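Draltard to supply speckled worktops for Holanda flats

Draltard has been appointed to supply kitchen worktops for the second phase of the Holanda housing scheme. The contract covers 543 linear metres of worktop across 60 flats, with deliveries starting in July.

All pieces will be cut at the company's Gokwood works and sent out by block. Edges are sealed before dispatch – site cutting is limited to tap holes.

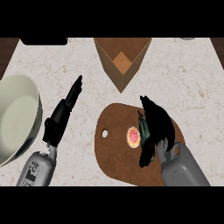 A pale, speckled countertop, shown as a computer rendering.

"The order is split into 31 loads, which suits the narrow access road," said Welington Siqueira, contracts manager at Draltard.

Fitting will be carried out by Falura. Trade enquiries should be sent to the Gokwood sales office.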